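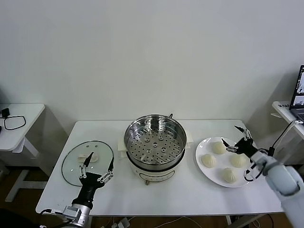
Notebook, Clavora field hut, Brindumport
October 17, 2021

Venom and bites, continued from the June pages

I said in June that I would write up the adder work properly once the season had calmed down, and it has more or less calmed down, so I'm sitting at the bench with a pot of tea and the box of record cards and I am going to get through as much of it as I can before my hand gives out. Moushumi, if you're reading this (and I know you do, your pencil is all over the last entry), please carry on adding things in the margin. I like it.

First, the public enquiries, as they take up more of our time than the snakes do. We had 27 enquiries since the June entry that used the word "deadly" or "dangerous". I went through the cards last night and sorted them by animal. Eleven were adders, or what people thought were adders. The rest were a mixture of false widow spiders, hornets, weever fish, jellyfish on the town beach, and one very worried gentleman who had found a slow worm in his compost and wanted to know whether he should move his grandchildren out of the house. I rang him back and we had a lovely talk, and he has since built it a little stone shelter, so that was a good afternoon.

Of the eleven adder cards, three were adders. The others were grass snakes (most of them, with the yellow collar plainly mentioned on the card, bless them) and slow worms, and one was a length of old rope, which the caller worked out for herself while we were on the telephone.

Notes on the three real ones

Card A. Adult female on the sandy bank behind Merano, the guest house at the top of the cliff path. Seen basking on the same patch four mornings out of six. I went up myself on the second morning and had her in view for quite a while from the gate, a nice brown animal with a strong zigzag, very calm. The owners wanted her taken away. We talked it over and they agreed to a sign and to keeping the grass on the path side cut short, so that people can see where they're putting their feet. I checked again a fortnight later and the sign was still up, though somebody had corrected my spelling of "disturb", and quite right too.

Card B. Young male, found under a sheet of roofing felt on the allotments. The plot holder lifted the felt with a fork, saw him, put the felt back down and telephoned us, and I could have hugged her. I have asked her to leave the sheet where it is and to lift it only from the far side, so that the sheet itself stands between her and whatever is under it.

Card C. Dog bite case. A spaniel called Leclerc, bitten on the nose on the heath. The owner carried him back to the car and drove straight to the vet, and he was home again the next evening with a very swollen face and a good appetite. I've written this one out in full on its own card as it is the only bite we have had all year, human or animal, and I want the timings kept together. The owner was very cross with the snake when she first rang and much less so by the end of the week. She has asked to come on the spring walk.

The "most dangerous" poster

This is the part I really wanted to get down. We have been asked again for a poster for the visitor room with a ranking on it, the ten most dangerous animals, and I have gone backwards and forwards over this all summer. People do love a list. I loved them as a boy, I had one on my bedroom wall with a great white shark at the top and I could have recited it in my sleep. The trouble is that the order depends entirely on what you are counting, and the old poster in the store doesn't say what it's counting at all. It has the lion above the mosquito. If you go by the number of people who die, the mosquito ought to be a long way in front because of malaria and the other diseases it carries, and snakes come well up the list, and the sharks that everybody asks about are very nearly nowhere.

Moushumi's suggestion (written in the margin in June, and I have been thinking about it ever since) is that we make three short lists side by side and let people see how the names move about:

First list, by how many people are killed in a year across the world. Mosquito at the top, then other people if we're brave enough to put that in, then snakes, then dogs because of rabies. The freshwater snails that carry bilharzia belong on there too, and hardly any visitor has heard of those, so I'd like a good drawing.

Second list, by the strength of the venom, with a note underneath to say that a strong venom doesn't mean a dangerous animal. The inland taipan is the one to use. It has a dreadful venom and a shy nature and lives a very long way from nearly everybody.

Third list, by what might hurt you here, on our own bit of coast. I think this is the one that would do some good. Ticks should be first on it. Then cattle with calves, which people laugh at until they have been followed across a field by them. Then wasps and bees for anyone with an allergy, weevers in the shallow water, and adders a fair way down.

I drafted the third list on the back of an envelope and tried it on the Sunday school group who came through the hut. They were outraged by the cows. One girl argued with me for the whole length of the boardwalk and I think she would have won if her shoe hadn't come off. I want to keep that feeling in the poster somehow, the little jolt of it, as it got them talking far more than the shark ever did.

Still to decide: whether to put numbers on the first list. The sources I have don't agree with each other, and for snakebite they disagree by a very wide margin, because so many bites happen a long way from a hospital and are never written down. My feeling is that we leave the numbers off and draw bars of different lengths with a line to say they are estimates. Moushumi feels that bars without numbers are worse than nothing. We'll have it out over lunch.

Print costs. The printer in town will do 2000 of the folded leaflet version if we get the file to them before the end of the month, and the big poster can be done as a single sheet on their wide machine. I've asked for the matt paper. The last one was glossy and under the strip light you couldn't read a word of the bottom half without bending down.

Hut jobs and bits and pieces

The reptile sheets along the east transect want checking and two of them want replacing, the corners have gone. I'd like to do it before the first hard frost but after the animals have gone down, so perhaps in a few weeks. Please don't lift them in the meantime just to see, much as I understand the temptation.

The hook and the long tongs have been cleaned and hung back up. The tongs had a good deal of sand in the hinge. They should be rinsed in fresh water after any trip to the dunes, and I include myself in that telling-off.

First aid sheet by the door has been rewritten. The old one was from before I started here and still mentioned a tight bandage, which is no good at all for an adder bite. The new wording is: keep calm, keep the bitten part still, take off rings and watches, ring for an ambulance, do not cut it, do not suck it, do not tie anything round it, do not try to catch the snake. I have read it aloud to everyone who has been in this week and I will read it aloud to you too.

Dried specimens: the moth trap over the cabinet has done its work and I emptied it. The weever fish in the jar has gone rather cloudy and needs fresh spirit. The shed skin from Merano (lovely one, nearly whole, with both eye caps) is between two sheets of card in the second drawer, labelled, and I'd be grateful if it could stay flat.

The heater in the back has started ticking again when it's switched off. I have moved the paper records away from it until someone can have a look.

For next time

Write to the allotment lady and thank her properly, with a copy of the leaflet when it's done.

Find the drawing of the pond snail I did a few winters ago. I'm fairly sure it's in the blue folder, under the newts. It isn't the right snail but the shell would give us something to start from.

Ask whether the heath wardens will let us move the adder sign nearer the car park. At present you only meet it after you've already walked through the best of the bracken with your dog off the lead.

Moushumi to check my Latin names on the second list, as I got two of them wrong in June and she was very kind about it.

Tea's gone cold and I have reached the bottom of the page. I'll do the hornet cards tomorrow morning.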